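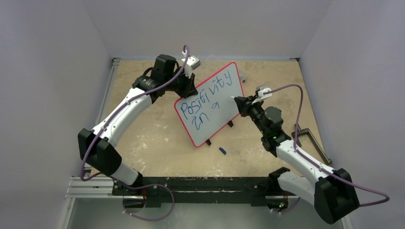 示范数据的采集应当有编辑标准

Stura双臂操作实验室 数据工作组
2019年2月17日

过去一段时间，本实验室与Odard、Nurnard两处合作单位就示范数据的验收办法反复交换意见。分歧集中在一个看似琐碎的问题上：操作员遥控双臂在白板上写字，字写得不好看，这条记录算不算合格。工作组认为，这一问题牵涉采集工作的基本方针，有必要公开陈述我们的主张，供同行讨论。

我们的主张可以先说在前面。示范数据的验收不应以成品是否美观为主要尺度，应以过程是否完整、意图是否可辨、记录是否如实为尺度。与此相应，采集单位须像出版机构对待稿件那样，为每一条示范建立成文的取舍标准，并对取舍本身留下记录。目前通行的做法，是由当班人员凭印象决定留或删，删去的内容随即清空。我们认为这种做法应当停止。

先谈写字任务本身。白板书写常被当作展示项目，来访者喜欢看，采集人员也容易把它当作热身。就学习系统而言，它的价值恰恰在别处。书写要求笔尖与板面保持接触，力度过大则板子移位，过小则断笔；要求一侧手臂持笔，另一侧手臂视情况照看板子；还要求字与字、行与行之间有布局上的考虑。板子斜放时，整行文字须沿板子的方向走，操作员眼中的“水平”与桌面的“水平”便不再一致。一个首字母写得像另一个符号，一个末尾字母多绕了一圈，这些都是真实的控制痕迹，其中包含手臂在何处减速、在何处修正的信息。

Odard方面的意见是，模型会照单全收，收进歪斜的字，便会写出歪斜的字。这一担心有其道理，我们不予回避。在采集的早期阶段，工作组也曾执行过较严的外观标准，要求字形工整、行距均匀，不合者一律重录。执行的结果是，操作员很快学会了挑选容易写的词，回避带有长弧线的字母，并且把每一笔放得极慢。数据看上去整齐了，动作的分布却明显变窄。用这批数据训练的策略，在板子端正时表现尚可，板子稍一转动，便在起笔处长时间停顿。我们没有理由把这一现象全部归因于验收标准，但至少可以说，外观标准在不知不觉中改变了被采集的对象。

这正是我们反对以成品外观定取舍的主要理由。示范者知道什么样的记录会被留下，就会朝那个方向调整自己的行为。验收标准因此成为采集方案的一部分，其影响不亚于任务说明。若标准不成文，则影响无从追溯；若标准随当班人员而变，则同一数据集内部混杂着几套互不相容的偏好，而使用者对此一无所知。

再谈“意图可辨”。我们建议在每次采集开始之前，由操作员先行登记拟写的内容，包括词句、行数以及大致的起笔位置。登记应当简短，不宜超过一行文字。录制结束后，验收人员对照登记判断：操作员是否在做其声明要做的事。字母写得走样，只要可以看出是在写那个字母，即视为意图可辨。中途改变主意，写了别的内容，也未必要作废，但须另行标注。这样做的好处在于，走样与写错得以区分。前者属于控制质量的差异，后者属于任务内容的变更，混为一谈对下游使用者十分不利。

Nurnard曾提出，登记会拖慢进度。我们在March试行方案的草案中为此作了安排：每一采集时段开始时集中登记，预留10分钟，此后不再逐条打断。需要说明的是，进度从来不应当是采集工作的首要指标。以条数考核操作员，等于鼓励其提交最短、最稳妥、彼此最相似的示范。工作组主张取消按条计酬，改为按时段计酬，并把记录的完整程度纳入评议。这一主张在经费管理上会带来一些不便，我们认为值得承受。

关于“过程完整”，争议较少，但执行起来最为松懈。一条书写示范应从笔帽已取下、夹爪已握笔的状态开始，还是从取笔开始，各单位至今没有统一。有的记录在最后一笔离开板面时即告结束，手臂收回的部分全部剪去。有的记录则保留了收回动作，但删掉了落笔前的试探。任何一种切法都可以接受，前提是写明切法，并在整个批次中保持一致。我们见过由Nazarenko数据集沿用而来的一批记录，其中起止点的定义至少改过2次，说明文件只字未提。使用者花费了大量时间，才弄清楚策略为何在半空中犹豫。

过程完整还包括另一层意思，即另一侧手臂的状态。双臂任务中，持笔一侧往往得到全部注意，辅助一侧则被视为陪衬，标注时甚至略去不记。这种轻视没有根据。夹爪何时靠近板边，是否接触，何时让开，对持笔一侧的可行动作有直接影响。如果验收表只问字写得如何，操作员自然会把辅助手臂停在不碍事的地方了事。长此以往，名义上的双臂数据与单臂数据并无分别。我们要求验收表对两侧手臂分别设问，并要求验收人员在无法判断是否接触时如实填写“无法判断”，不得推定。

“记录如实”一项，涉及工作环境。采集台面上常有与任务无关的物件，如笔帽、支架、临时放下的金属件。有意见认为，这些物件应在录制前一律清走，以免干扰视觉模型。我们的看法有所保留。台面的磨痕、走线的弧度、角落里的杂件，都是实际部署时难以避免的条件。采集环境若布置得过分洁净，模型便只认识洁净的环境。合理的做法是规定安全底线，凡可能妨碍手臂运动或钩挂线缆的物件必须移开，其余物件可以保留，但不得为了录制而特意摆放，更不得在录制之后对画面进行修饰。刻意布置的杂乱与刻意布置的整洁，同样会误导使用者。

线缆问题需要单独一提。线缆随手臂运动而摆动，其张力会轻微影响末端姿态，在低速书写时尤其如此。更换线缆或改变固定方式之后，即使程序未作任何改动，前后两批数据也不宜直接合并。我们建议把走线方式列入设备变更记录，与标定参数同等对待。

下面谈失败的示范。断笔、滑笔、板子被带动、写到一半停下，这些情况在任何采集时段都会发生。按照现行习惯，操作员可以自行按下放弃键，该条记录即被删除，不进入验收。工作组认为这一权限应予收回。操作员可以将记录标为“放弃”，但无权删除。标为放弃的记录单独存放，附简短原因，默认不进入训练集，供需要者申请使用。我们提出这一要求，着眼于两点考虑。其一，失败记录对于评估与恢复策略的研究有直接用途。其二，放弃率本身是了解任务难度与操作员负担的重要依据。放弃键按得越方便，这一依据就越不可靠。

有合作方担心，保留失败记录会使操作员感到受到监督。这种顾虑必须认真对待。遥控双臂书写是一项需要长时间集中注意力的劳动，连续工作之后动作质量下降，属于正常现象，不应由个人承担责任。因此，我们主张在数据中以编号代替姓名，编号与人员的对应关系由采集部门以外的单位保管，失败记录不得用于个人考核。每一时段结束后应有充分休息，操作员有权在不说明理由的情况下终止当日工作。缺少这些保障，要求如实记录便只是一句空话。

书写内容由谁决定，也是一个值得讨论的题目。目前多数单位使用固定词表，便于比对。固定词表的弊病在于，词表编制者的习惯会渗入全部数据：偏好短词，偏好英文，偏好没有争议的正面词汇。我们并不主张废除词表，因为缺少共同内容，不同批次之间难以比较。我们主张将每一时段的内容分为词表部分与自拟部分，自拟部分由操作员自行决定，只排除个人信息与不当言辞。自拟部分写到一半、留有大片空白，也无须补足。人在白板上写字，本来就常常只写几个字母便停下来想一想。

关于验收人员的设置，我们建议每条记录由两人分别判定，意见不一致时保留双方判定，不强求统一。以往的做法是由资历较高者裁决，裁决之后较低者的意见不再可查。就出版而言，这样处理或许可以接受；就数据而言，分歧所在往往正是标准含混之处，抹去分歧，便失去了修订标准的线索。工作组对过往批次作过有限的复核，仍有争议的记录约占4成，其中多数与字迹是否可辨有关。这一比例高于我们原先的预期，也说明凭印象验收的办法难以为继。

对上述主张，最有力的反对意见来自模型规模的论证：数据足够多时，取舍标准的差异会被平均掉，与其在标准上耗费人力，不如把人力全部投入录制。我们不认为这一论证适用于当前阶段。双臂操作数据的总量仍然有限，采集设备与方式高度集中，同一偏好可能在所有批次中朝同一方向起作用，数量增加并不能使其抵消。况且，标准一旦缺失，事后几乎无法补救。动作可以重录，当时为何删去某条记录，却无人能够复述。

也有同行指出，成文标准容易流于形式，表格越填越长，填写者越来越敷衍。对此我们表示同意，并愿意接受约束。工作组拟定的验收表以2页为限，凡增加一项，须删去一项。表中不设评分，只设事实性问题与一处自由填写栏。自由填写栏可以空着。

工作组将在本年度的采集中先行执行上述标准，已有批次不作追溯修改，仅补写说明文件。Odard已同意参加试行，Nurnard保留意见，双方的书面意见将与本文一并存档。对于斜放板面的书写任务，我们暂不设外观要求，直到有足够的复核结果可供比较为止。届时若数据表明外观标准确有必要，工作组将修订本文所持立场，并公布修订前后的差别。

相关文章
双臂采集台设备变更记录填写须知
放弃记录的存放与申请办法（试行）
Nazarenko数据集沿用批次补充说明
遥控操作员休息与轮换安排
关于书写任务词表修订的征求意见稿
Odard对验收标准草案的书面意见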